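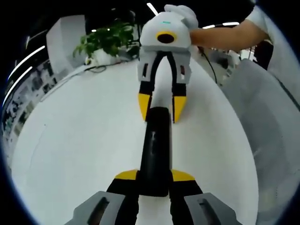 Über uns

Suche Suchbegriff eingeben Suchen

Wir schreiben Software für Greifer und Roboterarme. Wahrnehmung, Bahnplanung, Regelung, dazu das ganze Werkzeug drumherum, das man braucht, damit aus Aufnahmen irgendwann ein brauchbares Modell wird. Hardware bauen wir keine. Wer einen Arm kaufen will, ist bei uns falsch, wer schon einen hat und sich über die mitgelieferte Software ärgert, eher richtig.

Durer Software gibt es seit 7 Jahren. Angefangen als Planungsbibliothek für einen einzigen Kunden, Verpackung, viel Karton, wenig Platz. Aus der Bibliothek wurde Clolo, aus dem einen Kunden wurden mehrere. Inzwischen drei Teams, eine Etage, eine Kaffeemaschine zu wenig.

Was wir machen

Clolo ist unser Planer. Nimmt Zielposen und Hindernisse, gibt eine Bahn zurück, die der Arm auch fahren kann. Läuft auf einem normalen Industrierechner, keine Grafikkarte nötig. Anbindung über C++ oder Python, Doku auf Deutsch und Englisch (die englische ist aktueller, wir arbeiten dran).

Buchanan ist die Wahrnehmung. Kamerabild rein, Lage der Objekte und der Fingerspitzen raus. Fischaugenoptik wird direkt gerechnet, ohne vorher alles geradezuziehen — kostet sonst am Bildrand zu viel. Dunkle, glänzende Teile waren lange das Sorgenkind. Seit der Version vom August deutlich besser, aber bei spiegelnden Oberflächen bitte immer noch erst mit uns reden.

Prokness heißt das Werkzeug für die Daten. Aufnahmen von handgeführten Greifern einlesen, Zeitstempel abgleichen, Öffnungsweite der Finger schätzen, schlechte Sequenzen aussortieren. Klingt langweilig, ist aber der Teil, an dem die meisten Projekte hängen bleiben. Im internen Archiv liegen über 3000 Sequenzen, davon 1348 vollständig geprüft. Der Rest folgt, Stück für Stück.

Wie wir arbeiten

Kurze Wege. Wer den Code schreibt, geht auch mit ans Gerät. Jede Änderung am Regler läuft zuerst in der Simulation, dann am Tisch, dann beim Kunden. In der Reihenfolge, auch wenn es eilt. Fehlerberichte landen direkt bei den Entwicklern, kein Callcenter dazwischen. Antwort meist am selben Tag, vor 9 Uhr morgens eher nicht.

Ein Projekt beginnt bei uns normalerweise mit einer Aufnahme der echten Aufgabe. Also nicht mit einem Lastenheft von achtzig Seiten. Wir schauen uns an, was gegriffen wird, wo übergeben wird, wo es eng ist. Danach gibt es eine ehrliche Einschätzung, ob Clolo reicht oder ob etwas gelernt werden muss. Manchmal lautet sie auch: lasst es, eine Rutsche und ein Anschlag tun es auch.

Quelltext bekommen Kunden auf Wunsch mit, unter Vertrag. Die Dateiformate von Prokness sind offen dokumentiert, Export jederzeit möglich. Wer wechseln will, soll seine Daten mitnehmen können.

Mitarbeiten

Wir suchen gerade Leute für Wahrnehmung und für Build/Tooling. Abschluss egal, lesbarer Code nicht. Werkstudenten gern, Abschlussarbeiten auch — Themen zu Kamerakalibrierung und Zeitsynchronisation liegen bereit, einfach nachfragen. Bewerbung formlos über das Kontaktformular, ein Link auf ein eigenes Projekt hilft mehr als ein Anschreiben. Wir melden uns auf jeden Fall zurück, auch bei einer Absage.

Besuch ist nach Absprache möglich. Bitte vorher bescheid geben, die Klingel hört man hinten im Labor nciht.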